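Posting a thread on a kidney paper I've spent the last week with. It's from the Turley lab and the renal clinic at Clondwood, and it's about why some people's kidneys scar after an injury and other people's don't. Nov 15, 2022

Background first. When you get very sick, dehydrated, or have major surgery, your kidneys can take a hit. Doctors call that acute kidney injury. Most people get most of their function back within weeks.

A portion of them don't. Their numbers look fine at discharge and then slide over the next couple of years. The tissue between the tubules fills in with scar, and scar doesn't filter anything.

We have never been good at telling the two groups apart at the bedside. Creatinine is a blunt tool for this. By the time it moves, a lot of the damage is already in.

The Turley group looked at tubule cells, the cells that line the small tubes in the kidney. After an injury the survivors divide to fill the gaps. Some of them get stuck partway through dividing.

A stuck cell isn't dead. It sits there and sends out signals that tell nearby cells to lay down collagen. We've known about that for years from mouse work. What was missing was good human data on what keeps the cell stuck.

They used biopsy samples from the Clondwood clinic and an older set of stored samples from Pacheco. Total was 2915 samples, and 2412 passed quality checks and went into the analysis. I'm glad they reported both numbers. A lot of papers only give you the second one.

They found that in scarring kidneys, the stuck cells had switched off a repair gene. The gene itself was fine. No mutation, nothing missing. It had been silenced by chemical tags on the DNA, which the cell can add or remove.

This matters because a lost gene is gone. A silenced gene can in theory be switched back on.

In the people whose kidneys recovered, the tags showed up early and then cleared. In the people who scarred, the tags stayed. The split was visible by day 37 in the patients who had repeat samples.

Caveat on that. Repeat biopsies are not common, for good reasons, so the day 37 figure rests on a small part of the whole set. The authors say so in the results and again in the limits section.

They also tried it in the dish. Human tubule cells, starved of oxygen, then treated with a compound that strips the tags. More of the treated cells finished dividing, and they put out less of the collagen signal.

Then in mice. Treated animals had less scar at 90 days than untreated ones. Timing made a big difference. Treatment in the first days did very little. Treatment in the second week worked much better.

I think the timing result is the most useful thing in the paper and it's sitting in a supplement figure. If it holds in people, there's a window after the patient has gone home, when we mostly don't see them.

Current practice in a lot of places is a lab check at some point after discharge and a note to the family doctor. Plenty of patients never get the lab check. I've worked in clinics where we had no list of who was due.

Some things I'd want to see next. The same work in people with diabetes, who were mostly left out of the Clondwood set. Diabetic kidneys scar by more than one route and I wouldn't assume this carries over.

I'd also want to know what else the compound turns on. Stripping tags off DNA is not a precise thing to do. You can wake up genes you'd much prefer to leave quiet, including ones tied to cancer. The mice were not followed long enough to say.

A few replies already, so I'll take them here.

Several people asked about a urine test. The authors did look. Tubule cells shed into urine, and the tags can be read in those cells. The match with biopsy was decent but not good enough to use alone. A group at Falldale has been collecting urine samples since October to check it in new patients. 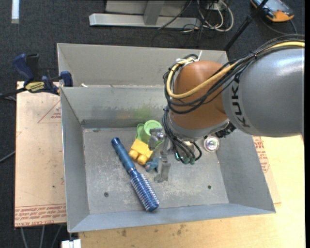
Is there a drug I can ask my doctor for now?

There's nothing approved for this. The compound in the paper has only been used in cells and mice, and a trial in people would have to start with safety. What you can ask for is a repeat creatinine and a urine protein test if you've had a kidney injury in the past year.

Also worth asking about your painkillers. Ibuprofen and naproxen are hard on a kidney that's recovering. Check before you take them, and check cold and flu products too - some have one or the other mixed in.

For those who asked about the data, the tag maps are posted with the paper. The patient details are held back and you have to apply to Clondwood for those.

I'll add to this thread when the Falldale urine results are out. I don't have a date for that.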